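Fledesmont shop compares gripper fingertips, and the fuzzy ones are ahead

Plekbridge, 2019-04-20

I spent most of a day this week at the Fledesmont workshop in Plekbridge, and I came home with a notebook full of scribbles about fingertips. Robot fingertips, I mean. If you read this column you know I have a soft spot for the small parts that decide whether a big expensive thing does its job, and it's hard to find a smaller part than the bit of padding on the end of a gripper.

Quick background for those just joining. Fledesmont has been working on a cloth handling project called Aguiar for a while now, with the idea that a pair of robot arms could pick up small textiles from a table, sort out which way is up, and fold them. Think cleaning cloths, napkins, that kind of thing. Rental laundries go through mountains of them, and folding is still done by hand in most of the places I've visited. The arms and the software get all the attention when people come for a tour (they did on mine, too), but the team told me that this spring has gone almost entirely into the last inch of the machine.

They have been comparing 2 kinds of fingertip. One is a smooth rubber pad, the sort you'd see on a gripper meant for boxes or bottles. The other is a fuzzy pad, black, a little like the hook side of a strap that has been through the wash too many times. Both go on the same long fingers, so swapping between them takes a couple of minutes and a small screwdriver, and I got to do one swap myself. I dropped the screw. It rolled under the bench and stayed there until somebody found a magnet!

The test itself is pleasantly dull to watch. A cloth gets dropped on a white table from a fixed height so that it lands in a heap, the arms come in, and one gripper has to pinch a single layer and lift it far enough to clear the table. One layer is the whole trick. Grab two and the fold comes out wrong later on, grab none and you've wasted the cycle. Somebody marks the result on a sheet, the cloth gets dropped again, and off they go. 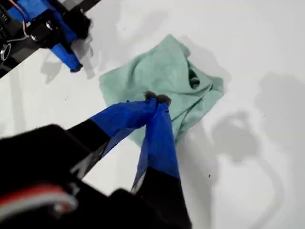
So far they have logged 549 drops, split as evenly as an odd number allows, and the plan is to get to 2000 before anyone signs off on a design. The fuzzy pads are getting one clean layer in 70 percent of tries. I asked for the rubber number and got a bit of a grimace, followed by the promise that it would be in the write-up. Fair enough. From where I was standing the rubber did fine on thick, stiff cloth and slid right off the thin stuff, especially where the fabric lay flat and gave it no ridge to bite on.

What surprised me was how much the approach angle matters. I'd assumed you just come down from above like one of those claw games at the bowling alley. The better results that day came when the fingers reached in low, at a slant, with one of them pressing into the cloth first and the other closing up to meet it. The cloth bunches a little between the tips and then you've got something to hold. If you've ever tried to pick up a napkin with chopsticks you'll have worked this out for yourself, probably with sauce on it.

Then there's the tape question. The fingers get wrapped in bright blue tape, and I was told it does two jobs: it keeps the fabric from snagging on the finger edges, and it gives the overhead camera a color it isn't going to confuse with anything on the table. It also wears out. The stuff gets peeled off and replaced more often than anyone would like, and a molded sleeve is on the wish list. I kind of hope they keep it blue.

Lighting is the other headache. The arms throw big soft shadows over the table as they move, and an early version of the camera software kept taking the edge of a shadow for the edge of a cloth. A few weeks went into that. The fix was partly a second lamp and partly a lot of patience with the settings, and it still goes wrong now and then late in the afternoon when the sun gets in through the high windows. They have blinds on order.

The controller is being compared as well, although that part was over my head for long stretches. The current one closes the fingers at a steady speed until they meet resistance. The alternative comes from Tretalex, a small outfit that does motor control, and it slows down over the last part of the travel and feels its way shut. I saw it run for maybe half an hour. It was gentler, no doubt about it, and it was also slower, and in a laundry slow costs money. My guess is they end up with some mix of the two, but I've been wrong about this shop before (I said in print that they'd give up on napkins, and I'm still hearing about it).

Next up is damp cloth, which sticks to the table and to itself and generally behaves like a different material. After that come printed fabrics, where the camera has to cope with patterns. The team wants the fingertip decision made before July, so that the summer can go into the folding half of the job, and there's talk of an open afternoon around then for anyone in Plekbridge who wants to see the arms run. I'll post the details when I have them.

If you work with cloth for a living and have an opinion on how to pick up one layer and only one, they'd like to hear it. The email address is on the Fledesmont contact page, and yes, they read it. I sent them my grandmother's method, which involves blowing on the corner, and got a very polite reply.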